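Moving the backup job off the old desktop

April 29, 2019

The nightly backup at home had been failing quietly since March. The log said the job ended normally, the file count looked plausible, and I only noticed when Borghild Moen asked for a scanned lease from the Ellside flat and the newest copy I could find was six weeks old.

The cause was dull. The script compares modification times on the source with those on the target and copies whatever is newer. The clock on the desktop had fallen behind by more than a month after a power cut, so every new file from that machine carried an old timestamp. The script looked at them, decided the target was current, and skipped 3043 files without writing a line.

I replaced the coin cell on the board, set the clock by hand, and turned on network time at boot, which should have been on from the start. Then I changed the comparison. The job now uses file size plus a checksum, and the modification time is only recorded. A full pass over 400 GB takes much longer this way, so the checksum run happens once a week and the size check runs on the other nights.

The second change was retention. I used to keep every snapshot until the disk filled, then delete by hand. Now the job keeps 30 daily snapshots and drops the oldest one after a new one has been verified. The order matters – my first version deleted before it copied, and a failed copy would have left me one snapshot short each night until there were none.

The machines are named Nerkano (the desktop, source) and Skestis (the small box in the closet, target). Wenche Åberg suggested a third copy somewhere outside the house, and I have been putting that off for the usual reasons of cost and upload speed. For now a portable drive goes to her place whenever I visit. It holds documents and photos only, no system files.

I also wrote a restore test. It picks 33 files at random, restores them to a scratch directory and compares checksums against the source. It mails me the result either way, so a missing mail is also a signal. The first run found two mismatches, both in a mailbox file that had changed between the backup and the test. I have excluded that file for the moment and will deal with it separately.

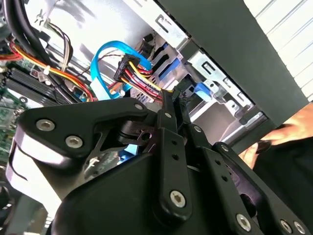 Does a wrong system clock damage files that have already been backed up?
The existing copies stay as they were. What suffers is any later decision based on timestamps, such as which files to copy or which snapshots count as old, so check the date before the next scheduled run.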